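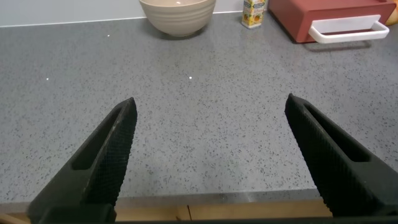
Thread: Gripper fingers for a kitchen arm, textured or plain?

staritine
Posted October 18, 2022
Third set of fingers on my home arm. Black, diamond texture on the inner faces, long slot down each one to save weight. The wrist camera sees both tips and a good stretch of counter between them. Next job is picking up a small drink carton from the back by the wall. Would you keep the texture or put rubber over it?

luritz_shop
Rubber. Hard texture on a waxy carton slides as soon as the arm speeds up. I glued on 4 strips of bike tube in August and haven't touched them.

drestunex
Disagree. Glued rubber peels and then your grip width is off. Texture is fine if you close slowly. What's your closing force?

staritine
Don't have a force reading, only motor current. I cap it at 20 percent.

luritz_shop
That's low for a full carton. And if you go up, you'll crush an empty one.

amarasinghe12
I'd worry more about the speckled counter. My depth camera gets confused on shiny stone, and yours has glints on it. Try a matte mat under the carton first.

drestunex
He didn't say he had depth.

staritine
No depth, plain color camera. I don't want a mat, it has to work on the counter the way it is.

amarasinghe12
Fine, then turn your exposure down a bit.

staritine
Will do. I'm leaving the texture for now and printing a second pair with a shallow pocket for rubber, so it can't peel at the edges. Each finger takes 147 minutes.

luritz_shop
Make the pocket 1 mm deeper than you think. Tube isn't all the same thickness.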